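Flestar Gray Wall Paint — Frequently Asked Questions

Answers to what customers ask us most at the Rirkimdale store and by email.

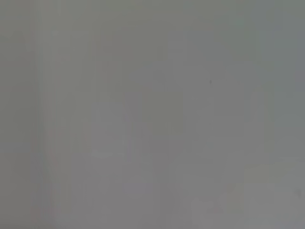
Which gray should I choose?
Flestar comes in neutral, cool and green-leaning grays. North-facing rooms tend to make any gray look bluer. Buy a sample pot, paint a piece of card and move it from wall to wall over a day before you decide.

How many coats do I need?
Two over a light color in good condition. Bare plaster needs a coat of Wosto primer first. Dark reds and navy may need a third coat.

How long between coats?
Leave four hours in a heated room. In November or later, with the heating off, leave it overnight.

Can I order a shade that isn't on the chart?
Yes. We mix 186 standard shades and can match most others from a sample the size of a postage stamp. Mixed paint can't be returned, so check the code on the lid before you open it.

Is it washable?
The matte finish can be wiped with a damp cloth after two weeks. For kitchens and bathrooms we suggest the satin — it stands up better to steam.

Do you deliver?
We deliver within Rirkimdale and the nearby towns. Orders placed before noon go out the next working day. For trade orders, quote account form 581 at checkout.

What do I do with leftover paint?
Press the lid down firmly and store the can indoors, away from frost. Empty cans can be brought back to the store.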